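Tindmont Personal Care Packs: Progress Report to the Fituter Fund
Prepared by Stepan Levchenko, project lead
Last updated: July

This report covers the second half of the grant period. It deals with the hairbrush part of the packs, which took up most of our time and most of the spending.

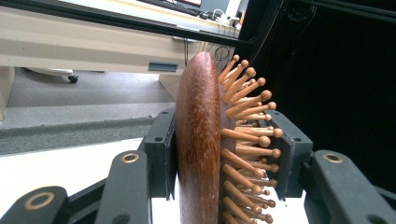
At the start of the period we were giving out plastic brushes left over from an earlier donation. People moving into the Tindmont flats told us they were hard on the scalp and that the pins came out within weeks. We asked for your agreement to move the brush budget to a wooden paddle brush with wooden pins and a cushioned pad, and you gave it in the spring.

Choosing the brush

We compared samples from two suppliers, Disska and Kadrić. Both sent a paddle brush with ball-tipped wooden pins. The Disska sample was cheaper, but two pins worked loose in the first fortnight and the varnish on the handle went cloudy after cleaning. The Kadrić sample held up better and we placed the order with them. Their price included delivery, which the other quote did not.

Residents with long or thick hair liked the wooden pins. Those with very tight curls mostly did not, and asked for a wide-toothed comb. We have added a comb as an alternative, paid for out of the same line. Residents pick one or the other when they collect the pack.

Packs given out

We have handed out 33 packs in this period. Each one holds the brush or comb, a flannel, soap, toothpaste, a toothbrush and a small towel in a cotton bag. Four packs were returned with items missing because of a mistake at our end -- the towels had been put in a separate box and left in the store cupboard. They have since been made up and given back.

Care of the brushes

Wooden brushes should not be soaked, and several of the first ones were. Water gets under the pad and takes a long time to come out again. We now put a care card in every bag. It reads:

Pull loose hair out with a comb after use.
Wipe the pins with a damp cloth and a little soap.
Do not leave the brush in water.
Dry it with the pins facing down, away from the radiator.

The card is in English only for now. Translations are promised but have not arrived, and we will print them when they do.

Spending

The brush line is slightly under budget. The saving came from the free delivery and has been used for the combs. The bags cost more than planned as the first supplier stopped making the size we use. We have covered the difference from the printing line and do not need any extra from the Fund.

Still to do

We need to settle where the spare stock is kept. The store cupboard at Tindmont is damp along the back wall and is not a good place for wood. The housing office has offered a shelf in the linen room, and I am waiting for a key. Until then the brushes are in my office -- safe enough, but residents can only collect when I am in.

I would also like to ask residents how the brushes are lasting after a few months of daily use. The answers will go in the final report, along with the closing accounts.

Contact: Stepan Levchenko, Tindmont project office | © Tindmont Personal Care Packs | Back to top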